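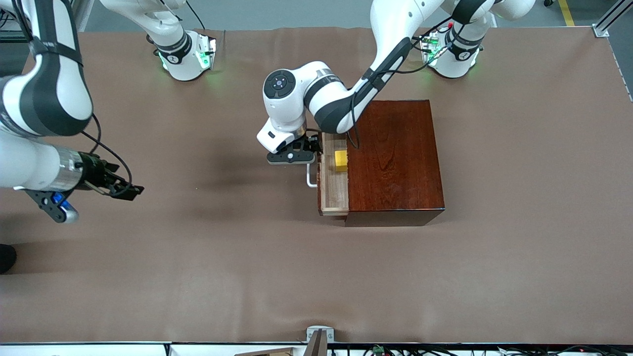 4. Fitting and using the drawer

You've got the cabinet standing and the handle is on, so now comes the fun part! A wooden drawer that runs well is a real pleasure to use, and a little patience at this stage pays you back every time you open it.

1. Lay a thick cloth over your table and set the cabinet on it. The finish on the Briston marks easily, so lift it into place and never drag it.

2. Turn the cabinet so the drawer opens toward you, with enough clear table in front for the drawer to come out all the way.

3. Hold the drawer level and feed the back edge into the opening. Go slowly. You should feel both sides meet the runners together.

4. Push it closed with a flat hand on the middle of the front.

5. Take the U-shaped handle in the center of the curve and pull straight out. Lovely, isn't it? Do this ten times or so and the action gets smoother still.

Note: The inside of the drawer is left unfinished on purpose. Bare wood smells great and takes wax beautifully (plain candle wax on the runners is fine). Keep oil off it.

Caution: There is no stop on the runners. Past the halfway point, put your other hand under the drawer. The most it should carry is 700 grams.

Small items like to slide to the back when you close up, so put a light block or a folded scrap of felt behind them.

If the drawer sticks

Take it out, turn it over and look for a shiny rubbed patch. Sand that spot lightly with the grain, wipe off the dust and try again. Spare handles are part 912, and the screws come with them.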